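When Sun-ja Bae talks about heat pumps, she talks with her hands. She has been running the shared heating system at Fania, a cluster of 12 row houses, for two winters now, and she still gets up from the kitchen table to check the reading on the hallway display. "Look at that!" she says. "The tank's full, and it's only 9 in the morning."

The tank is the part she loves. It holds hot water for the whole row and fills up when power is cheap, mostly overnight and again around lunch when the roofs are making more than the houses can use. Totach put in the controls, and Bae says the first month was rough. "We had it set too timid. It would heat a bit, stop, heat a bit. Kyung-tae Wang came out and changed two settings, and the evening peak on our bill just dropped away."

Wang remembers it a little differently. "It was more like seven settings," he says, laughing. "But she asked great questions. She'd read the tariff sheet closer than I had."

What surprised them both was how fast the neighbors got into it. People started moving their laundry to midday without being asked, and one house wants to add a car charger in August. Bae would like to see a battery next, though she wants another winter of numbers first. "A tank is cheap storage. It doesn't do everything -- you can't run a fridge off it -- but it does so much more than people expect." 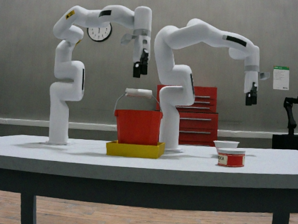 *Two robot arms at a long white table, with a red bucket under the left one. Computer rendering.*

Would she do it again? She's already helping the next row over with their application, and Wang has been roped in too. "They've got older radiators, so the water has to run hotter," she says. "That's a fun problem. I've got a whole notebook on it." The notebook comes out, and the coffee goes cold while she looks for the page on flow temperatures.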